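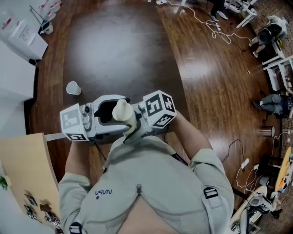

N° 115 – page 3

Bon, parlons du gobelet. Un gobelet en papier blanc, debout sur un parquet brun foncé bien ciré, et une pince blanche tendue vers lui. Voilà où on en est avec le robot ménager qu'on me promet depuis que je suis en âge de passer l'aspirateur !

Je ne me moque pas (enfin, un peu). Je fais partie de ces gens qui ramassent, tous les soirs, ce que les autres laissent traîner, et si une machine veut prendre la relève je lui donne les clés de la maison. Mais ramasser un gobelet, c'est plus vicieux qu'on ne croit. Trop fort, on l'écrase. Pas assez, il glisse. Et s'il reste un fond de café dedans, bonjour le parquet. Ma main règle ça toute seule pendant que je pense à autre chose. La machine, elle, doit l'apprendre, et pour l'instant elle l'apprend de nous : quelqu'un tient la pince à bout de bras, avec ses gros cubes à motifs noirs et blancs de chaque côté, et fait le geste à sa place.

Je trouve ça assez beau, d'ailleurs. Ma grand-mère est entrée comme lingère à l'hôtel Texier en 1943, et on lui a appris à plier les draps exactement comme ça, en lui tenant les poignets. Elle m'a montré à son tour. Je plie toujours aussi mal les draps-housses, mais la méthode n'y est pour rien.

Alors, est-ce que les machines savent faire les corvées ? À l'atelier, oui, certaines, et depuis longtemps. J'ai passé une journée en juin chez Werneretti, où l'on emballe des pièces de robinetterie, et le bras de la ligne 3 pose ses joints avec une régularité qui me rend jalouse. Sauf que tout lui arrive au même endroit, dans le même sens, sous la même lumière. Annelies Egger, qui dirige la ligne, m'a dit une chose que je rumine encore : « Le jour où un carton arrive de travers, c'est moi le robot. » Elle le remet droit et ça repart.

Or chez moi, tout arrive de travers ! Les chaussettes, les câbles (surtout les câbles), le courrier, le chat. Le parquet brille et renvoie la lumière en pleine figure, il y a des pieds de chaises partout et des gens qui ne bougent pas quand on veut passer. Une cuisine un dimanche soir, c'est le contraire de la ligne 3.

Mon beau-frère, lui, est persuadé que c'est réglé. Il a vu la démonstration de Pleltby, celle où la machine débarrasse une table entière, et il attend le modèle Kerncombe comme d'autres attendent Noël. Je lui ai demandé combien de fois ils avaient recommencé avant d'avoir la bonne prise. Il m'a resservi du gratin.

Ce que je voudrais, moi, c'est qu'on nous montre les ratés. Combien de gobelets renversés avant qu'un seul finisse à la poubelle ? Je serais bien plus confiante devant une vidéo où ça échoue une fois sur trois que devant trente secondes parfaites avec une petite musique de piano – et je crois que je mettrais la main au portefeuille plus volontiers aussi.

En attendant, je continue à me baisser. Mon dos proteste, il a ses raisons. Si quelqu'un travaille en priorité sur les draps-housses, qu'il m'écrive, je prête volontiers les miens pour l'entraînement.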